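4.3 Teaching the board frame and checking the masks

This section continues from 4.2. The Spanos planner must be stopped and the arm must be in hold mode before you begin.

1. Open the Clumberg viewer and select all camera streams.
2. Compare the views. The motherboard must be visible in each of them.

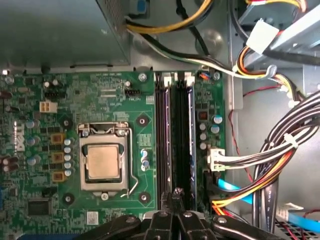
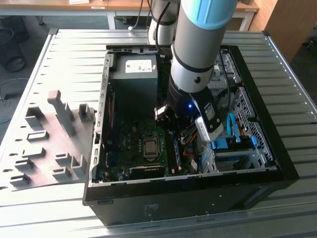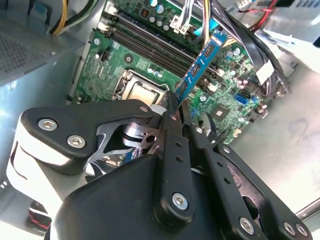

3. In the Frames tab, choose "board" and click the four corners of the processor socket in the wrist view. Always begin with the same corner.
4. Press Solve. The residual is written in the log in micrometers. If it is over 400, delete the points and repeat step 3.
5. Switch on the cable mask. Cables move easily, so the planner treats them as obstacles with a soft border of 11 mm.
6. Save the frame under a new name. Do not overwrite "default".

Note: The mask is computed one time, at the moment you press the button. When you touch any cable after this, compute it again.

Caution: The gripper model in release 1,543 has finger bars which are too short. Plans near the memory slots can then end in contact. Please update to 1,654 before you run a plan in this area. The corrected model is from Sotiris Raptis.

7. Start the planner again with speed limit "slow" and continue with 4.4.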